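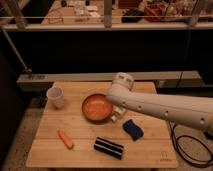

A light wooden table with plank seams and rounded corners

A plank top is a table surface made from several boards joined edge to edge. It differs from a veneered top, in which a thin sheet of wood is glued to a core, and from a slab top, which is cut from one piece.

Construction
Boards are planed, squared and glued along their long edges. Tongued joints are used where the glue line needs more strength. Wood swells and shrinks mainly across the grain, and a top fixed rigidly to its frame may split. Slotted screws or wooden buttons allow the boards to move – a gap of 3 mm is usual at each side. 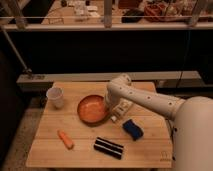

End boards, fitted at right angles to the planks, help to keep the surface flat. They are fixed firmly at the centre only.

History
In Goltomitz, plank tops were made in small workshops until Adelino Teixeira opened the Calado works, which produced 4,000 tables a year at its peak. The Rorken pattern, drawn by Cristóvão Barreto, used 2 battens under the top in place of end boards. It was later copied in Bomimberg.

See also
Batten
Edge joint
Trestle table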